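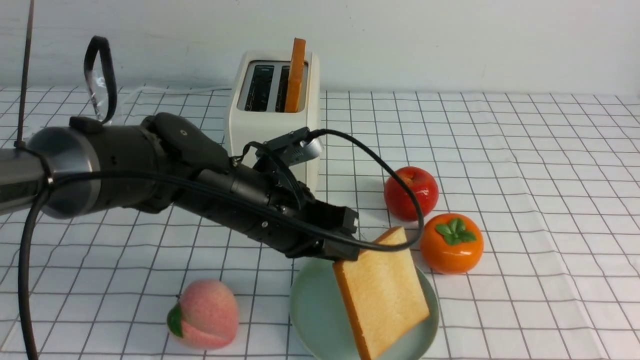 Science documentaries you'd show someone who says they hate science

Started by tidepool_jen, 2019-10-20

tidepool_jen wrote:
My sister-in-law has agreed to one documentary night at our house and I get to pick! She's smart and curious, but high school chemistry scared her off for good. I'm leaning toward The Sarnen Clock, the one about how people worked out the age of the Earth. I've seen it 3 times and I still get goosebumps when they cut the lake mud core open and you see all those thin layers, one for every year. Any other ideas? Under two hours please, she has a long drive home.

orbitfan wrote:
Sarnen is gorgeous but it's slow to get going. The first half hour is all church records and old men arguing. I'd go with Warkanov's Moths! It starts with a guy hanging a bedsheet in the woods at night and before you know it you're learning genetics without noticing.

Darnell Holloway wrote:
I have to stick up for the old men arguing, that's the best part. You get to watch people be wrong for good reasons and then change their minds. I show it to my night class every September and the discussion runs past the bell.

orbitfan wrote:
Your night class signed up for science though. Jen's sister-in-law didn't.

Darnell Holloway wrote:
Okay, fair point. I'd still take it over Moths. The genetics part skips the whole question of how they ruled out other causes, and they play the piano over everything.

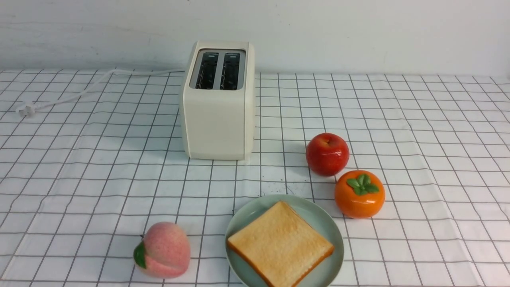 millet_and_me wrote:
The piano is lovely, leave the piano alone. But can I put in a word for Millet? It's a film about one grain, and it covers plant breeding, drought, old cooking pots, how you can tell from a tooth what somebody ate as a kid... I've never been so happy about a cereal. There are 2 versions and you want the longer one, the short TV cut loses the whole section on the pots.

tidepool_jen wrote:
Oh, teeth! She would love the teeth. How long is the long one?

millet_and_me wrote:
An hour and a half and a bit. It flies by.

Sille Brøndum wrote:
I liked Millet, but the narrator says the tooth method tells you exactly what a person ate, and it doesn't. It can tell you what broad group of plants the food came from. For a first film I'd want one that's careful about that kind of thing. Try Stusel, the series on the river survey. Up to 11 episodes depending on where you watch, and each one stands alone. Episode 2 is the one with the eels!

orbitfan wrote:
Seconding the eels. I forgot about the eels.

Darnell Holloway wrote:
The eel episode is wonderful. I won't even argue.

tidepool_jen wrote:
Okay, new plan: eels first, then Millet if she's still awake, and I'll pass on Sille's note about the teeth. Sarnen can wait until she's hooked. I'll report back!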